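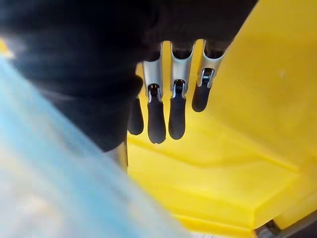
Four robotic fingers with black rubber tips over yellow plastic.

A robot hand is being put to work on small shop-floor chores at Otis, the parts supplier in Trelmont, and the first results are well worth a look.

The trial began in February and covers 12 jobs that staff do every day, from sorting fittings to tidying the packing bench. The hand, supplied by Hallero, managed two of them without any help in its first week – and by last Wednesday it was up to seven!

Picking things up is still the hard bit. People do it without a thought, but a machine has to work out where to put each finger and how hard to squeeze. Hard plastic parts are going well. Bags, cloths and anything else that sags or slips are giving it a lot more trouble, and folding is still a long way off.

Speed is the other sticking point. Clearing one bench took the hand 21 minutes on its best run, a job most of the packing team would finish before their tea went cold. Still, it has now made 348 good picks in a single shift, and it was dropping far fewer parts by the end of the week than at the start.

Kahsay, the firm writing the software, wants to try kitchen chores next, starting with loading a dishwasher – mugs first, then plates. The Trelmont trial carries on until the summer, with wiping down shelves next on the list.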